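How to Run a Pencil Demo at an Office Open Day

Our Wednesday open day at the Haverford office drew 38 visitors, and most of them wanted to watch the arm handle something they knew from their own desks. We used a pencil. These are the steps we follow, written down for the Drovlow office, who host the next one in June.

Step 1. Choose a real work surface. A copy-room counter is better than a bare test bench. Leave the trays and the paper cutter where people normally keep them. Clear only the patch the arm needs, and check that the gripper can come straight down on it.

Step 2. Lay the pencil flat and parallel to the front edge. Bring the gripper over it slowly and stop above the middle. Let people look before you go on.

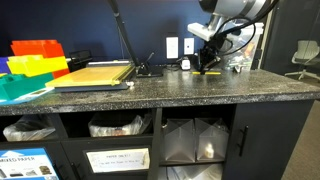
Gripper above the pencil on the counter.

Step 3. Close the fingers at low force. A pencil is light and rolls easily, so a hard grip or a sideways bump will send it across the counter. If it rolls, open the gripper, put the pencil back by hand and start again.

Step 4. Try the harder version. Standing a pencil on its end takes a level wrist and a slow release. Lower it until the end touches, wait a second, then open the fingers evenly. Use a short pencil if you have one. Our Rinorier script allows 17 seconds for this part – do not shorten it. 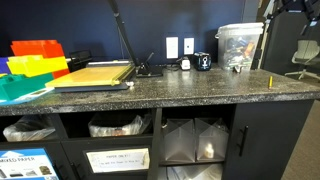

Do visitors need to stand behind a barrier?
Keep them out of the arm's full reach with tape on the floor, and have one person at the stop button the whole time.

Step 5. Move on to the cabinet. Doors are a good second task because everyone can see the result from the back of the group. Set the base so the arm can follow the full swing of the door, and check for boxes or chairs in the way. Run it once with no one watching. Pull at the handle gently at first, and let the hinge set the path.

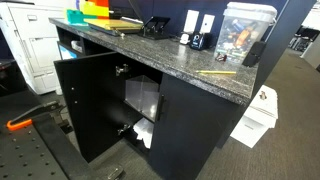

Marcelino Barrios wrote after the visit that the door held his group's attention longer than the pencil did, and he asked for it to go first next time. We may try that at Drovlow.

Step 6. Finish with questions. Park the arm, cut the power and then let people come closer. Allow 48 minutes for the full session, including setup between groups.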